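Trellitz Kokard will have a new goalie coach from May. A few thoughts from a season ticket holder, in 3 parts or maybe more.

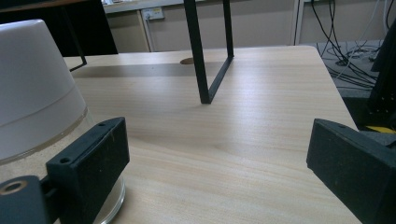
Hockey / Club news

The club put the news out at 7 in the morning, so I read it on the bus. Our goalie coach leaves after 233 games behind the bench and goes to Domex, who play one league above us. I am sad, but I understand him. It is a better job and closer to the sea.

What did he do for us? When he came, we let in goals from everywhere, also from behind the net. This season our two goalies shared the work and the team finished with 65 points. For a club of our size I find that very good.

I went to many of the open practices at Maeng Arena. He stayed on the ice 30 minutes longer than the others, always with the younger goalie, always the same drill from the left post. It was boring to watch. Then in the playoffs she made the same save in overtime and I was shouting like a child.

Now the part which worries me. The club says the new coach comes "from inside the organization". I hope this means the under-18 coach, who knows both goalies already. I do not hope it means that the assistant coach will do two jobs, as we had in the bad years.

Someone asked me if the older goalie will follow him to Domex. I don't know. Her contract has one more year, this is written on the club page. Everything else is talk from the parking lot.

Small correction to my second post: the 233 games are with the cup games included. Sorry, I should have written it.

Season tickets for next year are still the same price and same colour seats, by the way. I have renewed mine. Section C, behind the penalty box, please come and say hello.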